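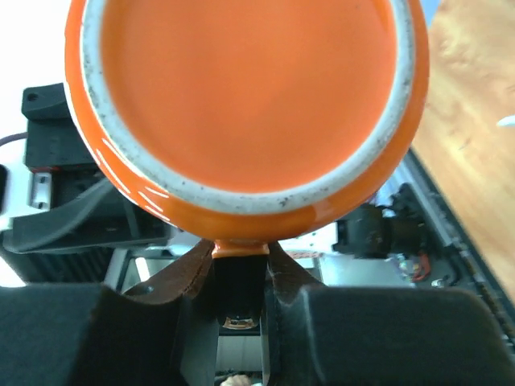 Minutes, Tramholm Declutter and Swap Group
2026-03-28, community room, 10 am start (more like ten past)

Present: usual lot plus three from the Umow side. Apologies: two, both by text.
Minutes of last meeting: accepted, one fix. "Linnen" should read linen. Fixed.

1. Matters arising
Key to the storage cupboard has been found. Second key still missing. Agreed to get one cut, reimburse on receipt.
Kids' clothes racks: went back to the school. One wheel broken, school says not to worry about it.

2. Money
Balance after hall hire, $3000 less what's owing on the trailer. Invoice for trailer not in yet. Chase.
Question from the floor about whether we need that much sitting there. Some want it spent on shelving, some want it kept for a bad year. No vote. Back next meeting with shelving prices from two places, Yuen and the one out on the highway.

3. Kitchen month
Members' theme for the coming month is kitchens. Last month was wardrobes and people liked having one thing to go at.
Suggested order: pantry first, then plastics, then the drawers. Leave crockery and mugs till the end as everyone gets stuck on them and gives up. Objection that pantry is the worst bit and should not be first. Left up to each houshold.
Target is 20 items out per member. Discussion on whether a set of glasses is one item or six. Ruled: one, if it goes out in one box.
Expired tins do not count. This was argued for longer than it needed to be.
Progress to be put on the sheet, not the group chat. Chat is getting clogged up.

4. Swap table
Date not set, hall is doubled up with the quilters. Secretary to ring.
Rules stay as they were. Clean, working, nothing with a cord unless tagged. No mattresses, no car seats, no pillows.
Table fee for non-members: moved it be $20, up from $15. Seconded, carried, one against.
Leftovers: op shop will take homewares but not books this time, they're full up. Books to Umow, they have a trailer load going to the fete anyway.
Anything not collected by 2 pm is ours to get rid of. Put this on the sign in bigger letters.

5. Skevent
Trialled Skevent for bookings. Mixed. Works OK on phones, two members couldn't get past the login. Sends a reminder email twice. Keep paper list at the door as well for now, review in November.

6. Correspondence
Letter from council re new green bin lids. Noted.
Email asking if we do house calls. We don't. Reply sent saying so, with the workshop dates.
Card of thanks from a member who downsized, read out.

7. General business
- Labels for cupboard boxes are peeling. Try the freezer kind.
- Somebody's casserole dish is still here from the Christmas lunch, blue lid. Goes on the swap table if not claimed.
- Request for a session on paperwork and how long to keep tax stuff. Yes, but someone who knows needs to run it. Ask at the library.
- Tea fund is low. Gold coin please.

Actions
Key cut: storage person
Trailer invoice, shelving prices: treasurer
Hall date, library: secretary
New sign: Umow

Closed 11.25. Next meeting same room, bring a plate.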